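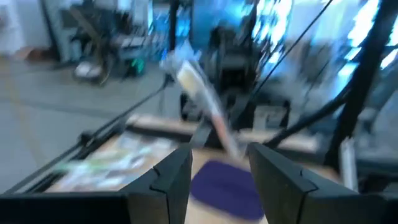
Software sync, manipulation group
2025-07-03
Present: Rainer Hagedorn (chair), Stüber, Idholm people by phone (two, came and went), perception, planning, tooling. Minutes taken by tooling again.
Apologies: controls intern, at the dentist

1. Last minutes
Approved. One fix: the latency item was assigned to planning, not perception. Perception would like that noted. Noted.

2. Wrist camera blur
Main topic, took up most of the hour.
Perception went through the rejects from the cloth task. 493 wrist frames checked by hand, 108 of them too smeared to find an edge on the cloth. Nearly all during the fast part of the approach. Streaks run sideways and diagonal so it's wrist rotation plus translation, can't fix by only slowing one joint.
Exposure is on auto. With the windows behind the table the auto setting hunts every time the wrist swings up. Rainer asked why it is still on auto. Was switched back during the driver update and the config did not get merged. Merge request is sitting there, needs a reviewer.
Options discussed:
- fixed short exposure, more gain. Noisier, segmentation probably copes. Stüber thinks it won't cope on dark purple cloth, too little texture as it is
- blur score per frame, drop anything under threshold before it gets to the pose estimator
- planner holds still for a moment before each grasp and we only trust that frame
Long back and forth on the third one. Planning doesn't want a pause hard-coded, says it belongs in the behavior tree where it can be switched off per task. Agreed.
Decision: do the first two now, pause goes in the tree as an optional node. Default off.
Question from Idholm: do blurred frames stay in the logs? Yes. Tag them, don't delete. Training people may want them.

3. Time stamps
Camera and joint state still on different clocks. Offset drifts over a long session, 41 ms at the worst point on the last run. Explains some of the bad hand-eye numbers, maybe not all.
Tooling has a branch that stamps both on arrival at the same host. Rainer says arrival time is not good enough, wants hardware stamps from the camera driver. Tooling says driver exposes them but the wrapper throws them away. So: patch the wrapper, keep the arrival stamp as a second field for comparison.
No re-calibration until this is in. We already did it twice for nothing.

4. Collision model
Planner still has the old table layout. The rig poles around the table are in it as boxes that are much too fat, so it refuses paths that are fine. The cables aren't in it at all. Stüber had a plan go through where a cable hangs, operator hit stop, nothing damaged.
Agreed to
 - redo poles as thin cylinders, measured not guessed
 - put a keep-out volume around the cables, generous
 - loose stuff on the table stays out of the static model, comes from perception or not at all
Idholm asked if keep-out volumes can be checked in per rig. Yes, same folder as the calibration, one file per rig. Naming to be agreed by mail, please not in this meeting.

5. Gripper control
Width command is ignored if it arrives while the previous one is still running. Known since October, keeps getting moved down. Shows up now becuase the new policy sends small width changes constantly.
Two ways: queue them or let the newest one win. Newest wins, everybody fine with that. Needs a test with the fingers fully open as the start state, that was the case that broke last time.
Also the finger mesh in the self-filter is for the old fingers. Parts of the real ones come through as obstacles in the depth cloud. Perception to swap the mesh, should be a small job.

6. Skemero release
Replay tool (Skemero) is at release candidate. 12 open tickets, three block. The blockers:
 - crash when a log has no wrist stream
 - scrubbing backwards shows the wrong joint state for the frame
 - export writes the time zone wrong
Second one probably goes away with item 3. Don't close it on that assumption, Rainer says test it.
Eltholm wants the release before their integration week. We told them it depends on the blockers. They asked for a date, none given today.
Docs are out of date, screenshots are from the version before last. Stüber offered to redo the install page only.

7. Any other business
- CI queue is slow in the afternoons. Simulation jobs should run nightly unless the change touches planning. Tooling to change the trigger.
- please stop pushing config straight to main. See item 2.
- Log disk filling up, old runs move to the archive share after review
- Idholm will send their list of camera settings so we can compare. Call dropped before they said when

Actions
Perception: fixed exposure config, review and merge. Blur score and tag in the log. New finger mesh in the self-filter
Planning: optional hold node, default off. Poles and cable keep-out
Controls: newest-wins for gripper width, plus the test from fully open
Tooling: wrapper patch for hardware stamps, CI trigger, archive script
Stüber: measure the poles, install page
Rainer: answer Eltholm, chase Idholm for the settings list

Not reached: naming of the task files, simulator version bump. Both carried over to teh next meeting, same room same time.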